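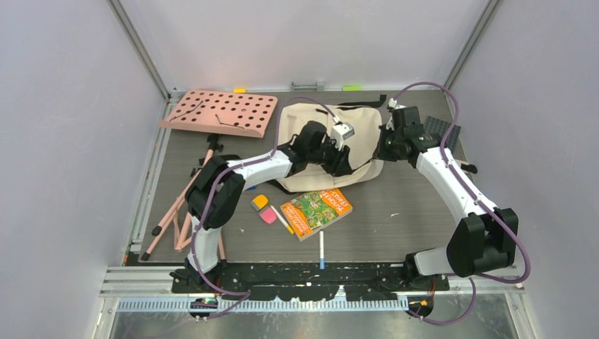 Pre-open control inspection, equities desk, Briltonlow office. November round. Inspected by Nidia Carhuamaca, with replies from the desk where the desk felt like replying. The list covers order limits, the kill switch, clocks, market data, error accounts and physical access, in the order you meet them walking in from the elevator. Bring the printed sheet, a pen and the spare login tokens. A cream fabric bag like the one in the photo holds the tokens fine, and has the advantage over a jacket pocket that it doesn't go home with the jacket. Mark each line Pass, Fail or Open. "Sort of" was retired as a rating last year and won't be coming back.

1. Trading floor door closes and locks on its own
Result: Pass
Comment: It closes. It also makes a noise like a filing cabinet falling down stairs, but that is a facilities matter.

2. Visitor log signed and current
Result: Fail
Comment: Last entry reads "me." Please use names.

3. Single-order size limit active in Zirton for every trader ID
Result: Pass
Comment: Tried a test order over the limit from each ID in the practice environment. All rejected. The reject message still says "Are you sure?" and offers only an OK button. Vendor told again.

4. Price collar set and matches the written policy
Result: Fail
Comment: Policy says 2 percent from last trade. Zirton says 6. Both numbers have been approved by somebody, on different forms. Until this is settled, run the tighter one.
Desk reply: The wider collar was for the thin names. We forgot to put it back.
Inspector: Put back at 7:40 a.m., watched it done.

5. Limit changes since last inspection have a second sign-off
Result: Open
Comment: Sign-offs exist for all but the collar change above. The missing one is said to be in an email. I'd enjoy seeing the email.

6. Kill switch tested, open orders canceled
Result: Pass
Comment: Loaded 200 resting orders in practice and hit the button. All canceled, and the cancel report matched line for line. The button has a plastic cover over it, and the cover has a coffee ring on it. Cups go on the other side of the keyboard from now on.

7. At least two people on shift know how to use the kill switch
Result: Pass
Comment: Asked without warning. Both got it right. One of them reached for the real one to show me, and we had a short talk.

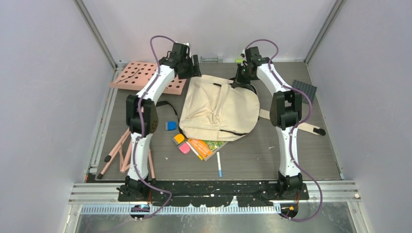
8. Call list for a trading halt is posted and correct
Result: Fail
Comment: The clearing desk at Kratochvíl moved to a new number in the spring. The posted list has the old one, which rings through to a very patient person in payroll. Replace all copies, including the one taped inside the cabinet.

9. Server clocks agree with the reference clock
Result: Pass
Comment: Inside tolerance on every machine that stamps orders. The wall clock is four minutes fast and is not a machine that stamps orders, but traders look at it. Fix it or take it down.

10. Undex price feed: stale data alarm works
Result: Pass, with a grumble
Comment: Unplugged the practice feed. The alarm went off on screen as it should. The sound had been muted at the speaker. A silent alarm is fine for a bank robbery.
Desk reply: It goes off at lunch when nothing trades.
Inspector: Then raise a ticket to change the lunch setting. Don't sit on the speaker.

11. Backup feed takes over without manual steps
Result: Open
Comment: Not tested. Backup was down for maintenance during the inspection window, as it was during the last one. Schedule the test first next time.

12. Prior-day orders reconciled to clearing file
Result: Pass
Comment: 2,237 orders in Zirton, the same in the Kratochvíl file. No breaks.

13. Error account flat, or each position explained in writing
Result: Fail
Comment: One small long position. The written explanation is "long story." Pun noted, rating unchanged.

14. Duplicate order check switched on
Result: Pass

15. Logins for departed staff removed
Result: Pass
Comment: All gone from Zirton. One is still on the birthday calendar, and that can stay.

16. Spare tokens counted and returned to the safe
Result: Pass

Follow-up: items 2, 4, 8 and 13 go to Štěpánka Hrnčiar on the desk side, to be closed before the next round. Items 5 and 11 stay open under my name until I get the email and the backup feed, in either order. Send replies on the sheet itself and keep the old comments in place when you do.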